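Ticket 625 - slide-in cover strip won't seat in slot
Opened by: Shona Hapeta
Product: Zumgate shelf kit, short rail
Status: waiting on parts

Hi again! So I've been putting the Zumgate shelf together in my sewing room and I'm stuck at step 8, the one with the cover strip. The rail itself is lovely, no complaints there, but the strip goes in a little way and then just stops dead. I tried both ends. I tried it upside down (worth a shot!). I also rubbed a bit of candle wax along the edge, like your chat person suggested, and got maybe a thumb's width further before it jammed again.

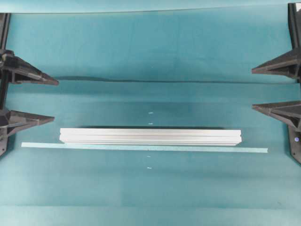 The other thing is the length. My strip is quite a bit longer than the rail, and the booklet doesn't say a word about trimming. Am I supposed to cut it first, or did I get the strip for the long rail by mistake? I don't want to take scissors to it and then find out it has to go back to you.

Update, 25 minutes later - cleaned out the slots with an old toothbrush and tried again. Same spot, same jam.

Reply from Fekia parts desk: Hi Shona, please don't cut it. We're sending the strip for the short rail, part 20. Keep the old one for now.

Me again - thanks, that was quick! I'll leave the rail where it is and go do the brackets in the meantime.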